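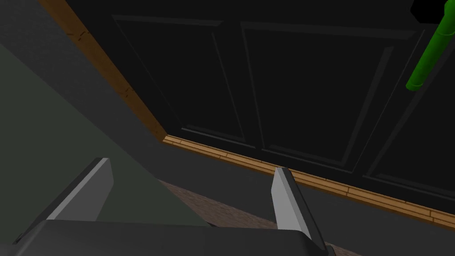

*Black cabinet doors and a strip of wood trim. Digital rendering.*

# The Flundetti

My aunt Amnuay called me in April to say that she was going to sell the accordion, and that she wanted me to come and talk her out of it, and that if I was coming anyway I might pick up a bag of limes, the small ones, from the place by the bus station in Cisadbridge where they didn't charge you as though each lime had been to college.

I brought the limes. I also brought my cousin Thanakorn, who had a van and a bad shoulder and was therefore able to help with half of anything.

You have to understand about the accordion. My uncle Uthai bought it the year they came over, from a man who was leaving Hulme in a hurry, and he paid 200 dollars for it, a sum my aunt could bring up in any conversation. You could be talking to her about the weather, or my divorce, and she'd find a way around to it. It was a Flundetti, red, with the name in curly silver letters across the front and one of the letters missing, so that for most of my childhood I believed it was called a Fundetti and that this was Italian for having fun. My uncle didn't know how to play it. He'd never held one. He said that he'd heard one through a restaurant window once, when he was nineteen and waiting for a bus, and that he had let the bus go.

So he learned, or he set about learning, which with Uncle Uthai took up most of thirty years. He played in the kitchen after work with his shoes off. He had four songs. Two of them were waltzes, one was a Thai song about a girl carrying water that had never been meant for the accordion, and the fourth changed depending on what he could remember of it, and my aunt would stand at the stove with her back to him and say, without turning around, "That isn't how it went yesterday."

"Yesterday I was wrong," he'd say, and go on.

He'd been gone two winters when she called me. Thanakorn and I sat down at her table and she gave us soup before she would let us say one word about it, and then more soup, and then she went off down the hall and we could hear her talking to herself in there, moving things.

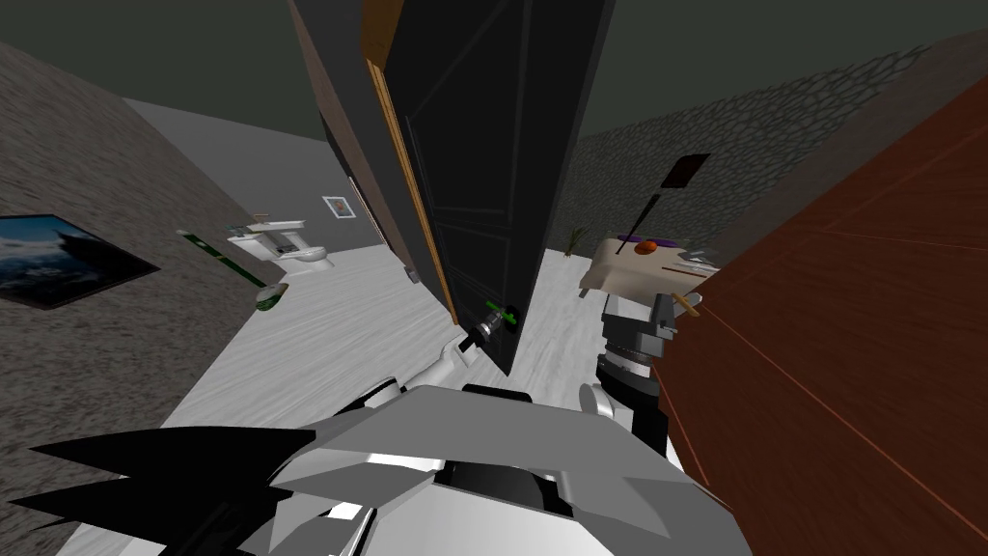

*Illustration: Studio Hemell*

"She isn't going to sell it," Thanakorn said to me, low, with his spoon in the air. "She's going to show it to us and cry and put it back. I took a whole day off for this."

"You took a day off for the soup," I said, and he allowed that this was partly true.

She came back with the case held in front of her in both arms, the way you'd carry a child who had fallen asleep in the car, and set it down on the chair that had been his. She'd dusted it. She had a piece of paper too, folded very small, and she opened it out on the table and held down the corners with the sugar bowl and a lime.

It was a notice from the library bulletin board. Somebody named I. Toledo was looking for an accordion, any condition, to buy. There was a telephone number ending in 2115, and underneath, in another color of ink, as though he'd gone home and thought about it and walked back, he had written: *I used to have one.*

"Now, why would he write that?" said my aunt. "A person who wants to buy a thing doesn't have to tell you he used to have one. He could just buy it." She smoothed the paper. "I have been looking at this for two weeks. I wasn't stealing it, I'm going to put it back."

"Auntie," I said, "do you want to sell it to him?"

"No."

"Do you want us to tell you not to?"

"I thought I did," she said. "But you've been here an hour and you haven't said it, and I'm not as disappointed as I expected."

So I called the number. I stood in the hall by her coats with the phone against my ear, and it rang for a long time, and when a man finally answered he was out of breath and said he'd been up a ladder and could I please hold on while he went and turned off the hose. I never did learn what he was doing up a ladder with a hose. He came back on and I said I was calling about the accordion, and there wasn't any sound at all for a while, and then he said, very politely, "What color is it?"

I told him red.

"Ah," he said. "Well. Mine was green." And then, as if worried he'd hurt my feelings, "But red is very good!"

We drove over at four o'clock, all three of us in the front of Thanakorn's van with the accordion on my aunt's knees, because she wouldn't have it in the back with his paint cans. She had put on her good coat and lipstick. She gave directions the whole way, although Thanakorn had lived in Hulme for eleven years and she had never learned to drive. When we turned onto the street by the river she stopped giving directions and started in on the price.

"Two hundred dollars," she said. "In those days! We didn't have a bed. We had a mattress, and a radio, and I was eight months along with your cousin Chanida, and he walks in with that. I didn't speak to him until the Sunday, no, it was longer than that, it was until he got his fingers stuck in it and I had to get the butter."

"What will you ask for it?" I said.

She looked out the window at the river for a bit.

"I have to see his hands," she said.
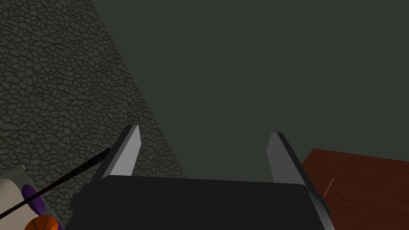

Iker Toledo had a narrow yellow house with tomato seedlings on every sill, and he came down the front steps sideways, holding the rail, a big stooped man somewhere past eighty in a cardigan buttoned one hole wrong. He shook hands with each of us and then he shook hands with my aunt again, I think by accident. He'd made coffee and put out a plate of cookies that he told us right away were from the store, in case we were getting our hopes up.

My aunt put the case on his rug and undid the catches herself. He didn't reach for it. He lowered himself down onto a footstool, which took some time, and he looked at it with his hands between his knees.

"It's missing the L," he said.

"It was always missing the L," said my aunt. "My husband said that it saved on polish."

"Did he play well?"

I've thought since about all the things she could have said to that. She'd have been within her rights to say yes. Thanakorn had a cookie halfway to his mouth and left it there.

"No," she said. "He was terrible. He was terrible every night for thirty years, and I would give this house," and here she waved her arm at Mr. Toledo's living room, which wasn't hers to give, "I'd give all of it for ten minutes."

Mr. Toledo nodded for quite a long time. Then he told us about the green one. He had played it at weddings, 43 of them, he'd kept a list, and the forty-fourth would have been his own daughter's, except that the week before it he'd sold the thing to pay for the flowers and never said a word to her about it. He told her his wrist hurt. She'd danced with him to a record. "And I had to hold the wrist funny," he said, "the whole evening, so she wouldn't know," and he showed us how he'd held it, tucked up against his cardigan like a bird, and my aunt laughed so hard that she had to sit down on the arm of the sofa.

After that he picked it up. The straps were set for my uncle, who was a small man, and Mr. Toledo had to let them out, and my aunt leaned over and helped him with the stiff one on the left, working the old leather through the buckle with her thumbnail. He tried a few low notes. One of the keys stuck and he said something to it in Spanish. Then he played a waltz, and it was one of our waltzes, one of the four, only I'd never heard the middle part before. Uncle Uthai always jumped straight over the middle. I don't suppose he knew that there was one.

I looked at my aunt. She was sitting with her purse in her lap and her good coat still on, listening the way she listens to the doctor.

"That isn't how it goes," she said, when he was done.

"No?" said Mr. Toledo.

"My husband left that piece out."

"I can leave it out," he said. "It's no trouble," and he went back to the beginning and played it over again, short, with the jump in it, and he got the jump nearly right.

She wouldn't take money. There was a long argument about it, during which Thanakorn ate most of the cookies, and in the end what they settled on was that the accordion would live in the yellow house and she'd come by to check on it, since it had never been away from home and she didn't know how it would do. He said that seemed fair. He asked if she liked tomatoes. She said that it depended on who grew them.

It was getting dark when we left, and he stood on the steps with the porch light on behind him and waved with the wrong wrist, the bad one, all tucked up, so that she would laugh again. We were clear across the river before she noticed that she'd come away with the empty case.

"Turn around," she told Thanakorn. "He'll need it." And then, when he'd put on his blinker and was looking for a place, "Well, don't rush. Go the long way, past the lime man. I'd like to bring him something."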